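# Handgreifer: Fingerpads reinigen und tauschen

Stand 11/12/22, Werkstattblatt 52

Gilt für das Handgerät mit zwei gebogenen Fingerpads. Vor jeder Arbeit Stecker ziehen, Akku entnehmen.

**Reinigen**

- Pads mit fusselfreiem Tuch und Isopropanol abwischen, vom Rand zur Mitte.
- Feine Textur der Greiffläche mit weicher Zahnbürste nacharbeiten. Keine Drahtbürste.
- Kein Silikonspray. Auch nicht sparsam.
- Lüftungsgitter trocken aussaugen – Druckluft treibt den Staub ins Gehäuse.

**Tauschen**

Pads nur paarweise wechseln. Ersatz liegt bei Amatard unter der Nummer 3954, Lieferzeit 11 Tage. Gummirand am Stiel beginnend abziehen, Klebereste mit Kunststoffspachtel entfernen. Neues Pad ansetzen und über Nacht ruhen lassen. Bei uns hat Ozan Değirmenci einmal nach einer Stunde weitergearbeitet; beide Ränder standen danach ab.

**Mittelnaht prüfen**

Gerät ins Licht halten, Finger langsam schließen. Der Spalt zwischen den Pads muss oben und unten gleich breit sein. Läuft er keilförmig zu, rechte Stielschraube lösen, ausrichten, wieder anziehen. Markertafel erst danach neu einmessen. 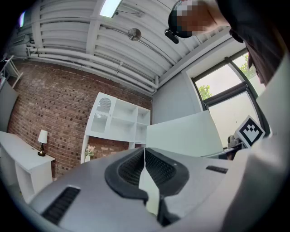

*Handgreifer, Blick der Gerätekamera: Pads links und rechts der Mittelnaht, Lüftungsgitter links unten.*

Gebrauchte Pads nicht wegwerfen, Marijke Kramer sammelt sie für Haftversuche. Eintrag ins Geräteheft: Datum, Kürzel, Charge.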